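How to put together a poster abstract for your first biology workshop

So you've found a small meeting you'd love to go to, and the form wants an abstract. Don't panic! I've helped plenty of first-timers through this, and it's a friendlier job than it looks.

Start by reading the call twice, slowly. Look for the limit, and check if it counts spaces. The one I sent to the Katene workshop in April came out at 2,654 characters on my first try, and the form only took 1,430, so I had a long evening of cutting.

Next, write one plain sentence saying what you wanted to find out. Mine was about how fin cells know when to stop growing, and it took me most of a pot of tea to get there.

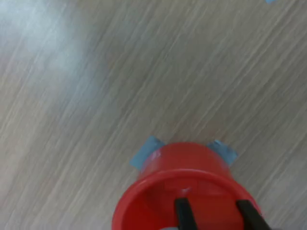
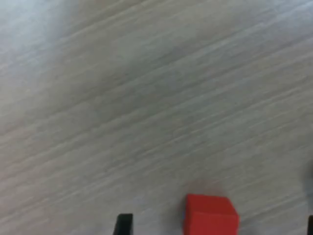
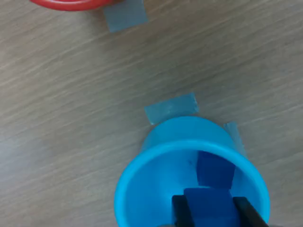

Once you have that sentence, add 2 or 3 more on what you did, and then give your main result — the real one, with a number in it if you can. Please don't write "results will be discussed." Organizers read a great many of these, and they do like to know what they're getting.

Now hand it to a friend outside your lab. Saskia Paewai read mine and circled every word she'd have to look up, bless her, and I changed nearly all of them.

Last of all, check the spelling of your co-authors' names, paste the text in without formatting, and save the confirmation email somewhere you'll find it again.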